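Furniture Care and Repair, Unit 7
Surface finishes on domestic tables

Tutor: Prasetyo Liem
Workshop sessions: Gilang Nugroho

Reading before the session: chapter 15 of the course book, up to the part on French polish. The rest of the chapter belongs to Unit 8.

1. What a finish does

A finish slows the movement of moisture in and out of the wood. It also keeps dirt out of the grain and takes the wear that would otherwise fall on the wood itself. No finish stops moisture completely. A table moved from a cold hall to a heated room will still change in width, mostly across the grain and hardly at all along it.

For this unit we group finishes by where they sit. Oils and some thin hardwax oils soak in and leave little on top. Varnish, lacquer and shellac form a film. Wax on its own sits on the surface, gives a low sheen and wears off quickly where arms and plates rub.

2. Finding out what you have

Start in a place that does not show, such as the underside of the overhang. Clean it first with a barely damp cloth and let it dry, or you will be testing old polish and kitchen grease.

Put a drop of methylated spirit on the spot and wait a minute. Shellac goes soft and sticky. If nothing happens, try a drop of cellulose thinner on a fresh spot. Cellulose lacquer softens; most modern varnishes wrinkle or stay as they are. An oiled surface shows no film to soften, and a drop of water left on it will often darken the wood a little.

Write down the result of each test with the place you tested. In the Dason exercise last October several groups had good results and no record of which panel they came from.

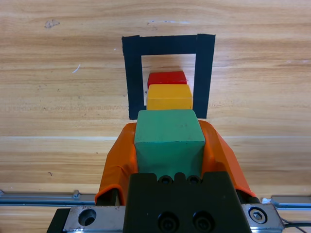
Old polish confuses these tests more than anything else. Silicone polish is the worst, as it repels new finish and leaves small round craters known as fish eyes. If you suspect it, wipe the test area twice with white spirit, turning the cloth each time, and repeat the test.

3. Marks in the film and marks in the wood

White rings and cloudy patches are usually moisture or heat damage held in the film. They can often be eased with a very fine abrasive and oil, working with the grain. Dark marks have usually gone through to the wood. On oak, a blue-black mark is often iron and tannin, and oxalic acid will lift it. Read the safety sheet before the acid comes out of the cupboard. Gloves and eye protection are required.

Scratches need a fingernail test. If the nail does not catch, the scratch is probably shallow and may polish out. If it catches, the film needs filling or the area needs refinishing.

4. Case notes: the Pelupessy dining table

Oak veneer on a solid frame, catalogue number 431. The owner wanted it stripped and oiled. Tests showed cellulose lacquer over a coloured stain, and the veneer was already thin at one corner from earlier sanding. Stripping would have taken off much of the colour, and further sanding would have gone through the veneer. The lacquer was cleaned, cut back lightly and given a new coat. The owner was told in writing what would still show.

Compare this with number 516, a solid ash table treated in the same month, where full stripping was reasonable. Be ready to say which facts made the difference.

5. For the workshop

Bring an apron and your notebook. Cloths used with oil must be laid flat outside to dry or put in the water bin, as they can heat up and catch fire when bundled. The extractor stays on until the last tin is closed.

Written work: one page on a table you have tested yourself, with the finish named and your reasons. State the test places, the solvents used and anything you could not settle. Hand it in at the start of Unit 8.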